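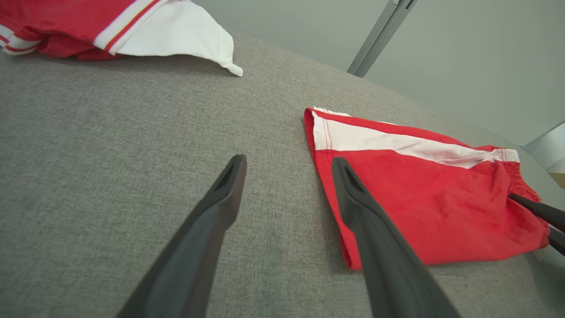
La pièce à 70 centimes

Je fais vite, j'ai un train. Mais ça fait des semaines que ça me démange, et la réunion d'octobre à Flosetville m'a achevé.

Le sujet : la réparation. Plus exactement, les plans. Les fichiers, les cotes, les références de pièces, tout ce qui permet de remettre en marche un objet quand le fabricant est passé à autre chose. On parle d'économie circulaire partout, sur les bus, dans les bulletins municipaux, au dos des paquets de pâtes. Et pendant ce temps, impossible d'obtenir le dessin d'un engrenage.

Mon cas. Une machine à coudre Custel, achetée d'occasion, bonne machine, lourde, moche, increvable sauf un pignon en plastique qui s'use. Tout le monde sait qu'il s'use. Les forums en parlent depuis que les forums existent. Le pignon ne se vend pas seul. Custel vend « l'ensemble d'entraînement », 99 euros hors port. J'ai payé la machine moins cher que ça. Au fablab, la même pièce imprimée revient à 70 centimes de matière, à condition d'avoir le modèle. Donc il faut le modèle. Donc il faut quelqu'un qui l'ait mesuré au pied à coulisse un soir d'hiver, et qui ait bien voulu le mettre en ligne, et qui n'ait pas reçu de courrier.

Parce que les courriers, il y en a. Pistodard, le petit dépôt de plans libres où je verse mes fichiers depuis quelques années, en a reçu un au printemps. Ton poli. « Reproduction non autorisée d'éléments techniques. » On parle d'un pignon. D'un bouton de réglage. D'un clip de couvercle. Les bénévoles ont retiré les fichiers en attendant un avis juridique, et je les comprends, quand on n'a pas d'avocat on retire. Les fichiers sont toujours retirés. L'avis, on l'attend.

Je ne dis pas que la marque a tort en droit. Je n'en sais rien, je ne suis pas juriste et j'ai lu trois pages de doctrine avant de m'endormir dessus. Je dis que c'est idiot. Une entreprise qui affiche une boucle verte sur ses cartons et qui fait retirer le plan d'une pièce qu'elle refuse de vendre au détail, il faudra qu'on m'explique quelle boucle.
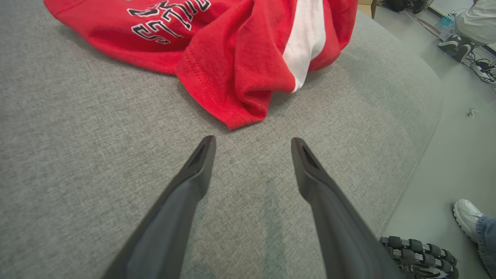
L'argument qu'on m'oppose à chaque fois, c'est la sécurité. Une pièce imprimée par n'importe qui, montée par n'importe qui, et si ça prend feu ? D'accord. Pour un élément chauffant, un cordon, un frein de vélo, discutons. J'ai moi-même refusé de publier une cale de bloc moteur, je n'étais pas sûr de la tenue à la chaleur. Mais un pignon de machine à coudre ? Il casse, la machine s'arrête, on jure, on en remet un. Voilà le drame. Et puis si la sécurité est vraiment le souci, la solution est toute trouvée : publiez les cotes et le matériau. Celui qui bricole bricolera de toute façon, autant qu'il ait les bonnes valeurs. Là il devine.

Deuxième argument, plus sérieux. Les coûts. Tenir un catalogue de pièces pendant des années, c'est du stock, des mètres carrés, des gens. Le représentant de Martens l'a très bien exposé à Flosetville, graphiques à l'appui : 660 références pour la seule gamme d'aspirateurs, dont une bonne partie ne sort jamais du rayonnage. Je le crois volontiers. C'est même mon meilleur argument à moi ! Une référence qui ne sort jamais, ne la stockez plus. Donnez le fichier. Un fichier ne prend pas de place, ne craint pas l'humidité, et le jour où une mercerie au fin fond d'une vallée en a besoin, elle le télécharge. J'ai posé la question. Réponse : « c'est une piste que nous regardons. » Bon. Regardez, regardez.

Ce qui m'agace encore plus que les marques, c'est nous. Enfin, les institutions qui nous soutiennent, et nous avec quand on veut leur subvention. L'appel à projets de cette année, je l'ai lu en entier, y compris les annexes. On y finance des « démonstrateurs ». Des bornes. Une application pour localiser des bornes. Un événement de lancement pour l'application. Il n'y a pas une ligne pour payer quelqu'un à dessiner proprement des pièces, vérifier les tolérances, rédiger la notice, répondre aux messages. Le travail pénible, quoi. Celui qui fait que la chose sert.

Un bon plan, ça demande du temps. Mesurer une pièce neuve si on en trouve une, sinon deux ou trois pièces usées et reconstituer. Dessiner. Imprimer. Trop serré. Recommencer. Tester un mois. Écrire dans quel matériau, quelle orientation, quel remplissage, et ce qui ne marche pas. Photographier le montage. Sur Pistodard, la majorité des fichiers s'arrêtent à l'étape « dessiner » et c'est bien normal, les gens ont un métier, des enfants, une chaudière. Résultat : un débutant télécharge, ça ne rentre pas, il conclut que le libre c'est du bricolage, et il rachète un appareil neuf. Je l'ai vu faire. Je l'ai fait, une fois, pour un mixeur, j'en suis pas fier.

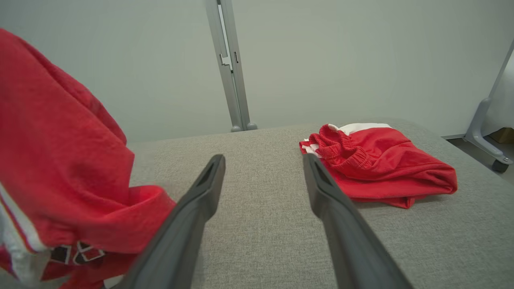

Vêtement rouge posé sur un tissu gris.

On me dira que tout ça ne pèse rien à coté de l'industrie lourde, du ciment, des avions. C'est vrai. Je déteste pourtant cette phrase, elle sert à ne rien faire sur aucun sujet. Une machine à coudre qui marche dans un immeuble, c'est des ourlets refaits, des fermetures changées, des maillots qui passent du grand au petit. Ça se mesure mal. Ça n'entre pas dans les cases du formulaire, où l'on me demande des « tonnes évitées ». J'ai mis un chiffre l'an dernier, il ne valait rien, personne ne l'a contesté.

Autre objection, qui vient de chez nous celle-là, des puristes. Il ne faudrait pas collaborer avec les fabricants, ça les blanchit. Qu'on se débrouille sans eux, par rétro-ingénierie, et qu'on leur laisse leur boucle verte. J'ai de la sympathie pour cette position, elle est confortable. Mais elle revient à demander à quelques passionnés de redessiner à la main ce qui dort déjà, parfaitement coté, sur un serveur. C'est du gaspillage aussi. De soirées, d'yeux, de bonne volonté. Je préfère aller m'asseoir dans une salle mal chauffée et réclamer les fichiers, quitte à passer pour le pénible de service.

Et puis il y a la question de la licence, là je vais me faire des ennemis. Sur Pistodard la moitié des plans interdisent l'usage commercial. L'intention est bonne, éviter qu'un gros ramasse tout. Sauf que le réparateur de quartier, lui, est un commerce. Il facture. Avec cette clause, il n'a pas le droit de monter la pièce. On protège nos pignons contre la seule personne qui en monterait tous les jours. Absurde. J'ai repassé tous les miens en licence ouverte avec partage à l'identique, et si une multinationale veut vendre mon bouton de four, qu'elle le vende, au moins il existera. 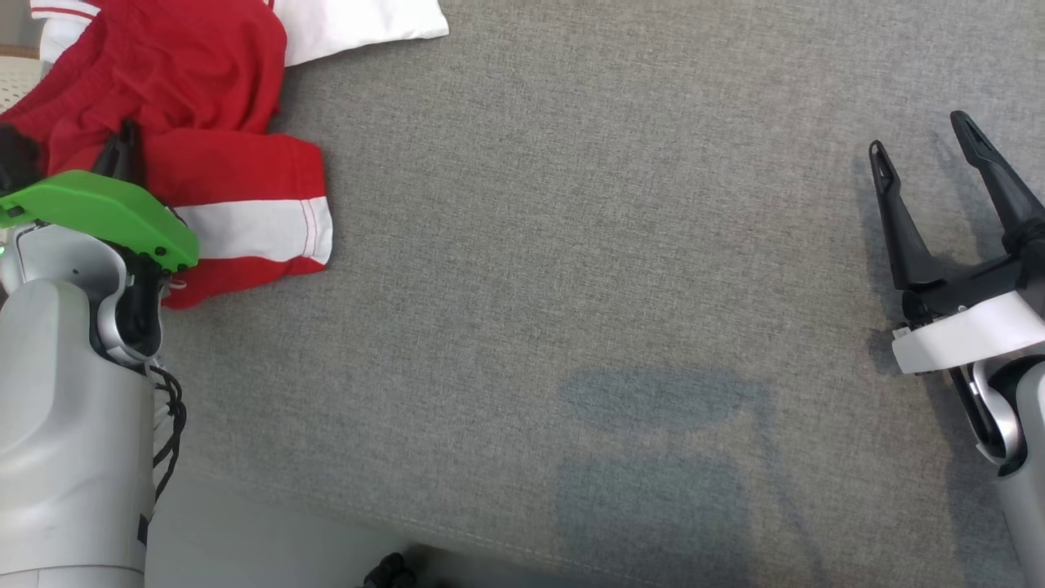 Ce que je demande

Peu de choses, et je les écris dans le désordre.

Que toute pièce retirée du catalogue soit publiée le jour même. Plan, matériau, tolérances. Pas dans dix ans, pas « sur demande motivée ». Le fabricant a cessé de la vendre, il n'y perd rien.

Que les pièces soient vendues à l'unité tant qu'elles sont au catalogue. L'ensemble d'entraînement à 99 euros pour un pignon, c'est une remise en vente déguisée de la machine.

Que la prochaine enveloppe publique prévoie des heures de dessin. Des heures, payées à des gens, avec un résultat vérifiable : la pièce rentre ou elle ne rentre pas. Avec le budget d'un seul événement de lancement on documenterait 200 pièces, correctement, notices comprises. J'ai fait le calcul au dos du programme de la réunion, je peux l'envoyer à qui veut, l'écriture est affreuse.

Que les dépôts comme Pistodard aient un interlocuteur juridique commun. Un seul suffirait pour commencer. Aujourd'hui une lettre à en-tête fait disparaitre des mois de travail en un après-midi, et celui qui l'envoie le sait très bien.

Et que chez nous on arrête de compter les fichiers déposés. Comptons les fichiers testés, ça fera moins joli sur la plaquette.

Custel n'a pas répondu à mon message. Martens si, en me proposant un atelier « co-construction » au printemps, avec petit déjeuner. J'irai. J'apporterai le pignon. Cassé, dans un sachet, avec la facture.

Bon, le train.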